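Skolach Technical Workshops
Robot Handling, Unit 4: Faults and Safe Working
Handout to accompany the practical
22 Feb 2020

What this unit covers

The earlier units dealt with setting up a pair of hand-held grippers and recording a simple table task. This one is about a fault. The fault we use is the one the Esent bench had in September, when a gripper finger came loose during a run and the operator's hand was nipped between the finger and the bracket behind it. The skin was not broken. It still went in the accident book, and it is the reason the start-up checks were rewritten.

Read the whole handout before the practical. You will be asked to carry out the checks in section 3 without help.

1. What happened

The task was a plain one: pick up an object from the left of the table, move it across and put it down. The operator had a gripper in each hand and had done 60 runs that morning. Each run starts with the jaws open over the bare table, so that the opening width can be zeroed before anything is picked up.

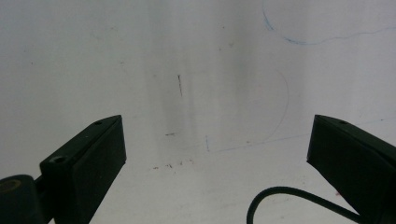
On run 61 the zero reading on the left gripper was 2 mm wider than on the run before. The software accepts a drift of up to 4 mm without a warning, so nothing came up on the screen and the run went ahead. The object was gripped, tilted and began to slip. The operator squeezed harder on the trigger and put a thumb against the back of the finger to steady it. The finger turned on its one remaining tight screw and caught the thumb.

The operator let go of the trigger, which was the right thing to do. The object dropped on to the table. The recording carried on for some time afterwards, as no one was free to stop it.

2. Why it happened

The report gives a direct cause and three things behind it.

Direct cause: one of the screws fixing the left finger had worked loose. It had been fitted without thread lock after the fingers were swapped.

Behind it:

The swap was not written in the bench log. The next person on the bench had no way of knowing that the fingers had been off.

The drift limit was too wide. It had been set for the older Gilier fingers, which flex more, and was never changed when the stiffer ones were fitted.

The zero reading was being looked at one run at a time. Taken together, the readings had been creeping up since early in the session, but the screen only shows the latest one.

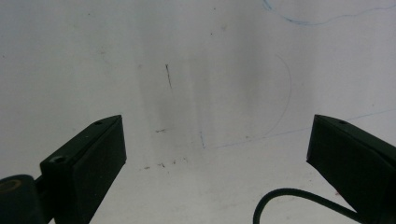 The last point is the one students tend to miss in the written work. A single reading inside the limit tells you very little. Compare the zero at the start of the session with the zero now. If it has moved steadily in one direction, stop and look at the fixings, even if there has been no warning.

It also helps to think about how the screws are loaded. Every time the jaws close on something hard, the fingers are pushed apart and the screws take a small twist. The makers of the screws we use, Zacharopoulos, are not at fault here. Any screw without thread lock will back out in time if it is worked like this. The finger set on this bench is now taken off and inspected every 1,000 closes.

3. Checks before a session

Do these in order, with the grippers switched off.

a) Read the bench log back to the last signed inspection. If parts have been changed, find the signature for the refit. No signature, no session.

b) Hold each finger near the tip and try to rock it from side to side. There should be no play. Do not judge it by eye.

c) Check each screw with the torque driver kept in the drawer. Do not use a hex key from your own kit.

d) Work the trigger slowly from open to closed. Feel for any catch or grating.

e) Follow each cable from the gripper back past the forearm. It must not cross the palm or lie where the jaws can close on it. Leave enough slack to reach the far side of the table.

f) Clear the table of anything not needed for the task, and clear the floor where you will stand. 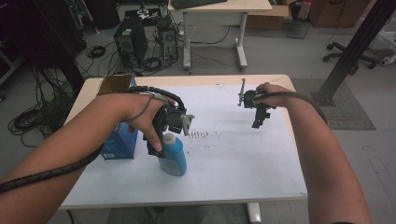 Once the grippers are on, take the first zero reading and write it in the log by hand. It is the figure you will be comparing against for the rest of the session.

4. During a session

Keep fingers and thumbs on the handle and trigger. The gripper finger is a moving part even when you are the one moving it. If it feels weak or uneven, that is a fault to be reported and must not be corrected with your other hand or your thumb.

If an object starts to slip, let it slip. The objects used in the practicals are cheap and the recording can be done again. Squeezing harder is a natural reaction, so practise letting go in the first few minutes, while you are thinking about it.

Rounded objects need extra care. A flat-sided box spreads the load along the whole finger, but a curved one touches over a small area and puts more twist on the fixings. If the grip looks lopsided, put the object down and start again.

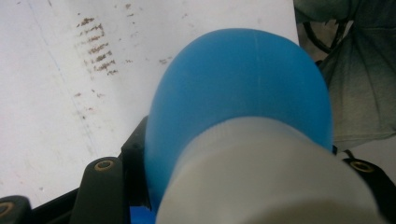
Stop the session and call the bench supervisor if:

the zero has moved by more than 1 mm from your first reading
one finger closes ahead of the other
you hear a click that was not there before
anyone's hand has been caught, however lightly

Do not tighten anything yourself in the middle of a session. Switch off, tag the gripper and write down the run number.

5. Written work

Write one side of A4 on the September fault. Say at which points it could have been caught before run 61, and which of the checks in section 3 would have caught it. Then say what you would change in the way the zero reading is shown on the screen. A sketch is acceptable if it is labelled.

Hand it in with your bench log sheet. Sheets with no first zero reading on them will be returned unmarked.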